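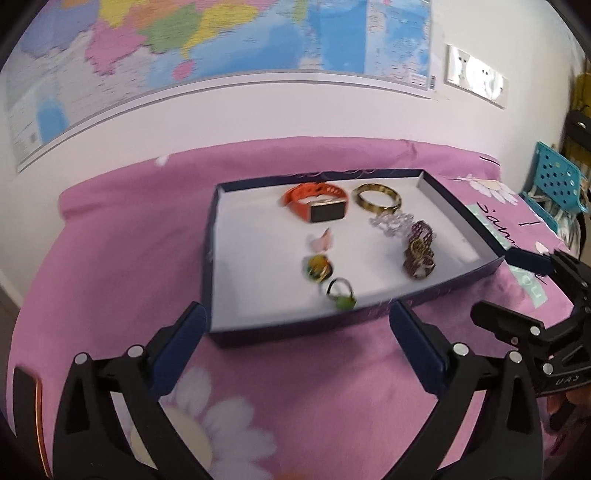 Does a household need a proper jewellery box?
Most households do not. The lid of an old gift box will hold what the average person wears, and it can be looked over at a glance.

The Usthorpe Household Advice Service is often asked which storage it recommends for rings, bangles and watches. Our printed guidance has until now listed compartments, linings and locks. It is the view of this writer that the guidance should be shortened, and that it should begin with a shallow, open tray.

A box with drawers hides its contents. Rings are put away in the second drawer and are not worn again until the owner moves house. An open lid with a pale inside works in the opposite way. A small ring with a green stone shows up plainly against white, as does a tortoiseshell-patterned bangle, and a smartwatch with an orange strap can hardly be missed. Low walls are enough to stop a ring rolling on to the bedspread.

Space matters as much as the container. We advise residents to leave part of the tray bare. Rings that lean against one another in a stack are harder to tell apart, and a thin gold band is easily lost among darker ones. Where a stack has formed, it should be spread out, or some of it given away.

There are fair objections. My colleague Saoirse Hegarty holds that an open tray gathers dust and is unsuitable in homes with small children. On the second point she is right, and such homes should use a closed box on a high shelf. Dust is a lesser matter – a soft cloth once a month will deal with it. Pieces of real value belong under lock and key, and owners should check what their insurer requires.

For everyday pieces, however, the Service should stop suggesting that residents buy furniture for them. The revised leaflet will run to 2 pages in place of 4, and copies will be available from the Usthorpe office in February.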